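Can a Machine Tidy Up Yet?

My sister has two boys and 200 building blocks, and every time I visit she asks me when she can buy something that picks them up. I write about this stuff for a living, more or less, so she figures I should know. My usual answer is "a few years." I've been giving it for seven years now.

Sorting is the part of the chore I think about most. A person putting toys away by color doesn't plan anything. You see a red one, you grab it, you drop it with the other reds. For a pair of robot arms, each block is its own small problem — which arm is closer, how the block is turned, whether the other arm is in the way.
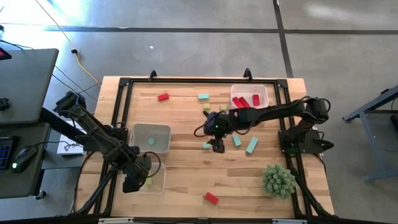 Leif Ekström, who used to run a packing line at Durberg, told me that people always ask about the hand when they should be asking about the misses. A line at his old plant got 96 out of every 100 parts right, and that was not good enough. Somebody still had to stand there for the other four. At home it's the same deal. If I have to watch the thing clean, I might as well clean.

I do think the shop floor will get there first. The table stays put, the bins stay put, and the parts are all known ahead of time. My sister's living room has a rug, a dog and a couch with a gap under it.

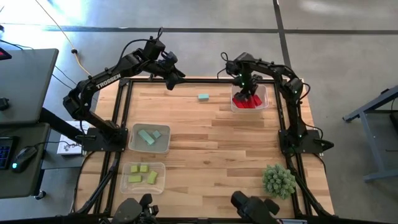
There's also the question of price. I paid 890 dollars for my dishwasher, and it does one job in a closed box where nothing moves except water. I'd pay more than that for a machine that could clear the table and load the dishes too, but I don't know how much more. Freya Haslam asked me that over lunch in September and I didn't have a number for her.

For now I've told my sister to buy bigger bins. She wants the arms. I said I'd check back next year.

Recent posts
Why folding towels is still hard
A visit to the Rocha bottling plant
Robot vacuums and stairs, again
Reader mail: Wayne Clegg on lawn mowers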